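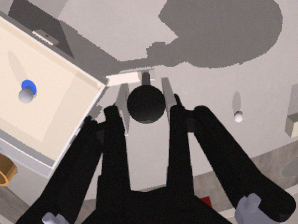
Rerholm Accounting Software | Fixed Assets Team

Gruvance Asset Register
Product code 1003

Gruvance is a fixed asset register for small and mid-sized accounting practices and for companies that keep their own books. It stores the purchase record, works out depreciation, and produces the year-end schedules that go into the working papers. It replaces the spreadsheet most offices start with.

The standard license covers 200 assets and one set of books. Extra books can be added at any time - most users keep one for financial reporting and one for tax. Each book has its own method, useful life and starting month, and a change in one does not touch the others.

Depreciation methods in the standard license:
Straight line
Declining balance
Sum of the years' digits
Units of production (needs a usage figure each period)

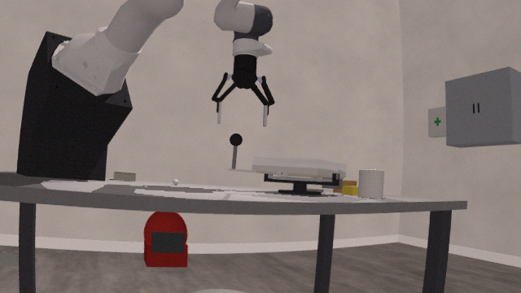 Grouping is set when an asset is entered and can be changed until the first period is closed. Every asset has a parent line and can have component lines under it, each with its own cost and life. A long gray table and the pedestal at the end of it can go in as one line or as two, depending on whether you expect to replace them together. If they are split, the register still prints a combined total under the parent. Components can be disposed of one at a time, and the gain or loss is worked out on the component only.

Imports are done from a CSV file. The template has a column for accumulated depreciation, so you can bring in assets partway through their lives without re-entering earlier years. Rows that fail are listed in a separate file with the column name and the reason. Fix them and import that file again - rows already accepted are not duplicated.
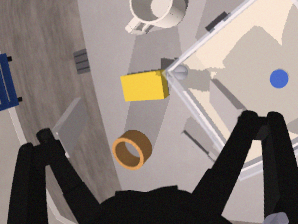
Rerholm Accounting Software | Customer Support Team

Setup and support

Setup takes one session by phone. Have your last closed trial balance and your current asset list ready. We check that the opening cost and accumulated depreciation agree to the ledger before you close a period in Gruvance. If they don't agree, the difference can be held on a suspense line until it is found.

Journal exports are available for Melo Ledger and as a plain CSV. The Melo export posts by cost center. If you use the Stojanović chart of accounts, load the mapping file first or everything will post to the default expense account.

The 104-page user guide is included with the download. Printed copies are not available.

Larger licenses are sold in blocks of 50 assets. Disposed assets stay on file and do not count toward the limit once the year is closed.

Customer comments
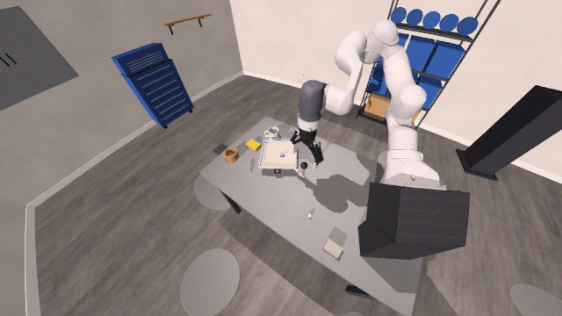

Adhiambo Mfinanga: The component lines are the part we use most. I would like the disposal report to show the original invoice number, though, as we have to look it up by hand every December. The import went through on the second try after I fixed the date format.

Reply from support: The invoice number can be added to the disposal report under Reports, Columns, Purchase Details. Save the layout afterward or it will go back to the default at the next login.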